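The Guest Bed, Again

2025-11-03

My sister-in-law's family is coming to stay, so for the past week I've been a person with opinions about sheets.

The guest room bed came with us when we moved to Cavden. It has a dark teal headboard with buttons in it, bought during a period when I believed a headboard would change how people saw me. I still like it. The trouble with a teal headboard is that it has views on everything else in the room. White sheets make it look like a dentist's waiting area. Blue sheets start an argument. We had a set with little ferns on it for a while, and guests kept telling us how well they'd slept in a tone I associate with hostage videos.

So now it's cream. I went to Joltomton, which is the big bedding place out past the tire shop, and stood in the sheet aisle reading numbers. The 300 thread count was perfectly reasonable. The 1000 thread count cost $280 and came in a box with a ribbon, as if I were going to propose to it. I put my hand on the display sample of each and tried to feel the missing 700 threads. A man next to me was doing the same with his eyes closed. We didn't speak.

I bought the 300.

Cream is a good color for a guest bed. It's forgiving about light and it doesn't show that you only shook it out and hoped. It does show wrinkles. The care label says to remove promptly from the dryer, and I did remove it, on the same calendar date, which I feel is in the spirit of the thing. I've read that you can spray a sheet with water once it's on the bed and smooth it down with your palms. You can. Then you have a wet bed with wrinkles in it, and company coming.

My actual method, for anyone who wants it: put the sheet on, walk around to the far side, pull, walk back, discover you've pulled it off the first side, pull that, and quit while the corners are still covered. Anything left in the middle is texture. People pay extra for texture.

Then there are the pillows. I used to own a reasonable number of pillows and then sometime in June I found the Flonach ones on sale and lost my footing. They're gray with a bit of fleck in the weave, and they're plump in a way that makes you want to punch one, affectionately. The sales tag said "for resting or display." I have thought about that tag a lot. I've never looked at a pillow and wondered if it was qualified for display.

Gray against the teal works better than I deserve. It also hides a multitude of sins, including coffee, the cat, and whatever my nephew puts in his hair.

The arranging is where my household divides. I was raised in the flat school: pillow goes down, blanket goes up, leave the room. My husband is from the standing school. He wants them upright against the headboard, slightly leaning, like men outside a pool hall. He'll get one exactly right, step back, step forward again and turn it so the seam is at the bottom. I have watched him do this in hotels. On the morning of checkout.

I held out for years, and I'm annoyed to report that he has a point. A flat pillow looks like somebody left it there. A standing one looks like you were expecting company. The catch is that you have to pick it up near the top and let the weight hang before you set it down, or all the stuffing ends up on one side and it slumps within the hour. Grab it by the middle and you get the bow tie. Karate chops are for catalogs, and I'd ask my guests to respect that.

Left to do before they get here: find the second lamp, clear out the drawer that has only batteries and takeout menus in it, and decide if 24 hangers is generous or strange. I also need to wash the good towels, which have never been used and so smell like the closet.

The bed, at least, is getting there.

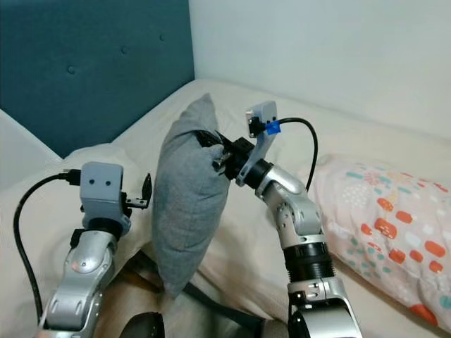 Posted by Ó Ceallaigh

Standing school, as you see. I've left the wrinkles in the sheet alone, and the headboard has raised no objections so far. If anybody has a trick for towels that smell like a closet, I'm reading comments until the cars pull up.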